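Boards > Food and Drink > Street Food and Stalls > Spice mixes and toppings

Stall toppings for chaat, how are you storing and portioning?
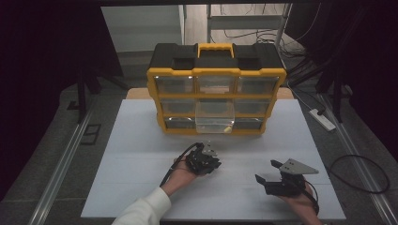

marrowfat
I'm starting a chaat stall in July, two of us on it, and I'm trying to sort out the dry side before I worry about the chutneys. The menu is pani puri, bhel and an aloo tikki plate. The wet things I'm happy with, as I've made them for years at home. What I can't settle is the small dry stuff: chaat masala, black salt, roasted cumin, chilli, amchur, ajwain, fennel, crushed peanuts, a sweet mix for the end. I want each one in its own drawer, in a black and yellow organizer like this with three rows of three and a handle on the lid, so I can carry the lot from the van in one hand. My business partner says spices in clear plastic drawers will be stale in a week and wants steel tins. Has anyone run a stall with drawers?

okrapatch
Tins. A masala dabba is what everyone uses and there's a reason for it. Seven small bowls in one round tin, a tight lid, a spoon for each. Drawers have gaps at the top and your cumin will end up smelling of your chilli, and all of it will smell of black salt.

Also check whether the plastic is meant for food. Most of those units are sold for screws.

marrowfat
Fair point on the plastic. I was going to put small lidded pots inside the drawers so nothing touches them. A dabba only has seven bowls and I have nine things.

Veronica Cozma
I did a summer of bhel and sev puri at the Busano night market. My advice is to cut the list before you buy anything to hold it. You don't need cumin, amchur and black salt separately on the counter if you are making your own chaat masala, as they are all in it already. I had one shaker of masala, one of chilli, one of plain salt, and a tub of sev. Four containers, and I was never stuck.

The sev is what will give you trouble. It goes soft very fast in steam, and if you have a tikki pan going next to it you'll be serving something like wet string by eight in the evening. Small bags, opened one at a time.

hobnail
Disagree with leaving out the cumin. Roasted cumin over the top of dahi puri at the end is a different thing from the cumin in the masala. You smell it before you eat it. I'd keep that and drop the fennel.

Veronica Cozma
For dahi puri yes, but that isn't on the menu in the first post. For pani puri it goes in the water.

okrapatch
Who is putting fennel on bhel?

marrowfat
The fennel is for after. Sugared fennel, a pinch in a paper twist with every plate. My aunt does it and people remember it.

Thank you for the tip about the sev. I had planned on one big tub.

lowtide_ken
I've sold at Montes for a while, mostly kathi rolls, so not quite the same. I did use drawers for one season. Nothing wrong with the flavour because I filled them fresh each morning and tipped out what was left. The problem was my hands. With gloves on and tamarind on the gloves, I was pulling the fronts open dozens of times an hour and everything got sticky. Then the drawers wouldn't run properly. Shakers were quicker. Now I keep the drawers for things I only touch between customers, such as cocktail sticks and the paper twists marrowfat is talking about.

The other thing is pace. A plate of bhel should take you under a minute. If you have to open three drawers for it you've lost the queue.

marrowfat
That is useful. I hadn't thought about gloves. Do you buy puris in or fry them?

lowtide_ken
I don't sell them, but the man two pitches along buys his in, ready fried. He gets them from Stemix, 2,000 at a time, and goes through them in a good weekend.

hobnail
Bought ones are too thick. They hold up to the water but you're chewing them long after the water has gone. Fry your own, semolina and a bit of plain flour, and rest the dough properly under a damp cloth. Half of the ones that don't puff are down to dough that wasn't rested.

Veronica Cozma
Frying your own is fine for a family party. For a stall it is a full day's work the day before, and you still lose a lot that come out flat. I bought the uncooked pellets and fried those on the morning. They came out thinner than the ready-made ones and hardly any failed. The flat ones went into the bhel, crushed.

hobnail
I've not tried pellets from a decent supplier so I'll give you that. The ones I had tasted of old oil.

Veronica Cozma
Old oil would be the pan, they come dry.

okrapatch
Back to the storage. If you must have drawers, at least keep the masala out of the sun. Clear fronts on a south-facing pitch and your chilli will be brown by August.

marrowfat
Where I've ended up: shakers for masala, chilli and cumin on the counter. Sev in small bags in a lidded box, well away from the tikki. Drawers for fennel twists, sticks, spare lids and change. Pellets for the puris, and I'll fry a test batch this weekend.

One more question. Mint water, do you make it on the day or the night before? I've read both.

Veronica Cozma
Night before, strained, kept very cold. Add the lemon in the morning or it goes a dull colour.

lowtide_ken
On the day for me. Ustach do a frozen mint paste in blocks that is good enough if you run out, but taste it first as it's salted.

hobnail
Night before. And put more green chilli in than you think, the cold hides it.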